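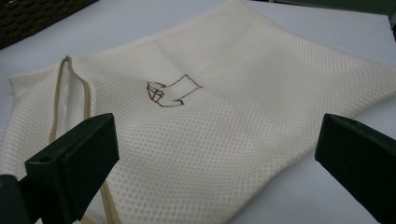
Attachment 1 — bag 1, zip partly open, marker drawing near the centre

Ticket 248
Product: Irkar padded mesh wash bag, large, cream
Opened by: Harpreet Penner, Sterkeck Guest House
Handled by: Ghislain Melnyk, Nostent Linen Supplies
Status: Closed

Harpreet Penner, 9:10 am
We bought 38 of these bags from you in July for guest laundry. Five of them now have zips that come apart behind the slider. You pull it closed, it looks fine, and then once there are clothes in the bag the teeth let go partway along and socks end up loose in the drum. The slider is still on the tape and moves freely, maybe too freely. The worst one has the slider left up at the end of the zip. You can see the white inner fabric showing between the tapes, and lower down the tapes go their separate ways.

The ink drawing is ours. We mark each bag with a different doodle so the clothes go back to the right room. Please let me know if that affects a return.

Ghislain Melnyk, 10:25 am
Thanks Harpreet. The marker doesn't matter for a fault with the zip.

A few questions before I decide whether this is a repair or a replacement:
- What temperature are the bags washed at, and do they go in the dryer?
- How full are they when they go in?
- Are any teeth missing or bent on the five bags? Run a fingernail along both sides with the zip fully open.
- Does the zip come apart when the bag is empty?

Harpreet Penner, 11:40 am
Washed at 40 most days. They are not supposed to go in the dryer but the weekend staff have been putting them in, I found out this morning when I asked. Medium heat.

Fullness varies. Guests fill them themselves and some people will get a pair of jeans and two jumpers in there.

No missing teeth that I can find. Empty, three of the five hold and two don't. Bag 1 doesn't.

Ghislain Melnyk, 12:05 pm
That sounds like the slider has spread a little at the back, so it no longer presses the teeth together. Overfilling will do it, because the slider gets dragged across a gap. Heat from the dryer won't open a slider, but it can make the tape ripple, and then the two sides don't line up going in.

Please try this on one of the three that hold when empty, not on bag 1.

1. Empty the bag and lay it flat on a table. Smooth out the folds along the zip.
2. Open the zip all the way so the slider is at the start.
3. With small pliers, squeeze one side of the slider at the back end. Light pressure, a second or so. Then the same on the other side. Don't squeeze the front end.
4. Close the zip slowly, holding the tapes together just ahead of the slider.
5. Pull the sides apart gently with your thumbs, every few centimetres.
6. If it still opens, squeeze once more, slightly firmer. Stop if the slider gets hard to move. These are small and they will crack.

If the tape is wavy, press it first with a cool iron through a damp cloth. Keep the iron off the mesh, as the padding flattens and stays flat.

Harpreet Penner, 2:50 pm
Did bag 4 first. One squeeze each side and it holds. Put two towels in and ran a short wash, came out still closed.

Bag 2 same result. Bag 5 needed the second squeeze and is now a bit stiff but it works.

I had a go at bags 1 and 3 as well, I know you said not to. Bag 3 is better empty but came open in the wash. The slider on bag 1 has cracked, so that one is my doing.

Ghislain Melnyk, 3:15 pm
No problem, bag 1 was going to be replaced anyway. I'm sending two new bags for 1 and 3, no charge. No need to post the old ones back. We don't have loose sliders in that size — I checked with Mikuš, who make the zips, and they only supply them fitted.

For the others: about two-thirds full at most, zip closed on the table and not while the bag is hanging, and air dry. If a slider starts to feel loose, squeeze it before it splits and you should be fine. A drop of dish soap on the teeth will help with the stiffness on bag 5.

Harpreet Penner, 3:30 pm
Thanks. I'll put a note on the dryer. Is there a marker you'd suggest? Ours spreads a bit on the mesh and the simple drawings are the only ones that stay readable.

Ghislain Melnyk, 3:42 pm
A fine laundry marker, and leave it overnight before the first wash. Or write on a bit of cotton tape and sew it to the side seam, well clear of the zip.

Bags have been packed and go out with tomorrow's courier.

Harpreet Penner, 10:20 am
Both arrived, zips are good. New one has the same doodle as the old bag 1. OK to close.

Resolution: slider adjusted on three bags, two bags replaced. Customer advised on filling and drying.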